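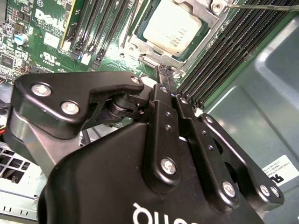 Zein is a pantry and water log for families who keep emergency supplies at home, and it comes with the food list my household has been building up for years. You tell it what is on your shelves and when each thing goes out of date, and it tells you what to eat up and what to buy again before storm season. It runs on just about any desktop you have sitting in a closet. If you open yours up and find a green motherboard, a processor with its silver lid clamped in a steel frame and a bank of black memory slots next to it, you have the general kind of machine I wrote it for, and there's no need to go shopping for a newer one.

What's in the folder

items.csv: 383 foods and household goods, one per line, with a shelf life in months
water.csv: containers by size, with a column for the month they were last filled
homes.csv: practice entries from 22 homes, names and streets removed
zein.py: the program itself
print.py: makes a paper copy for the inside of a cupboard door (please do print one, you will want it when the power is out!)
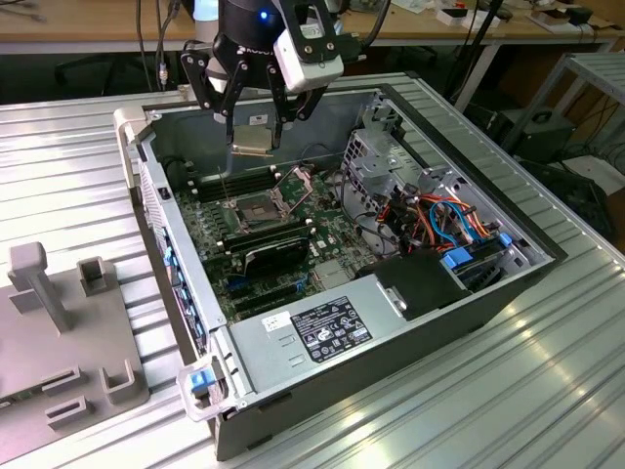 Nour Najjar

I started the list at my mother's kitchen table after a January ice storm, when we found we had plenty of lentils and no way to open the tomatoes. Afaf Najjar, my mother, checked every line of the dry goods, and she is stricter than the labels are. Amna Magsi did the baby food and the pet food, and Damián Garrido tidied up my code so kindly that I hardly noticed how much of it he had replaced.

Getting started

Put the folder anywhere you like, open a terminal there and type python zein.py. The first time, it asks how many people and animals you are planning for and how many days you want to cover. Start with three days if the whole business feels like too much. You can change it later from the settings menu, and your entries stay put — we were careful about that after version two.

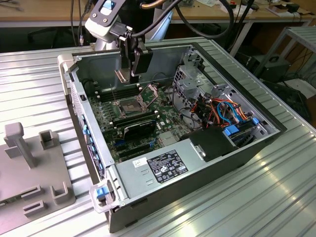
Dates go in as month and year only. If a can has no date on it, leave the field blank and Zein will put it in the "eat soon" group.

Known gaps

Medicines are left out on purpose, so please ask your pharmacist about those. Shelf lives assume a cool, dry cupboard, and a hot garage will shorten them. 119 of the items still have no weight filled in. Dalal Zoubi is working through them and would welcome company.

Changes to the list are best sent one food at a time, with a note on where you got the shelf life.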